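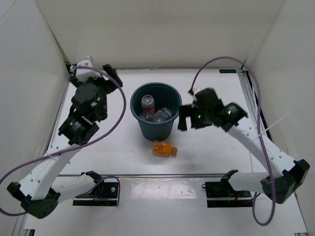
Drava Publishes Results of Two-Arm Bottle Clearing Trials

SKARNWOOD, July 25, 2020 - Drava, a developer of automation for homes and small shops, today released results from a trial of table clearing with a pair of robot arms. The task is a plain one: pick up plastic bottles and put them in a round bin. The arms completed it without help in 41 of 185 runs.

Each run takes place on a white work surface closed in by three pale walls. The bin has an open top and a rolled rim. Bottles differ in size and finish, from clear, unlabeled plastic to a small orange bottle with a screw cap, and may start on their sides.

A run counts as complete only if every bottle ends up inside the bin and the bin stays upright. A bottle resting on the rim counts as a failure, as does any stop by the operator. The time limit is 10 minutes.

Most failed runs ended in one of 2 ways. The fingers closed on a bottle lying flat and pushed it out of reach, or a bottle already in the bin blocked the next one. Clear plastic was missed more often than colored plastic.

"A person does this in seconds," the company said in a statement. "The current system is not ready for a kitchen or a stock room, and Drava is not offering it for sale."

Control software for the trial was supplied by Flukum. Fekete prepared the scoring rules and reviewed the run logs.

A second series, with crushed bottles and loose caps, is planned for January. The full run table is available from the Drava press office on request.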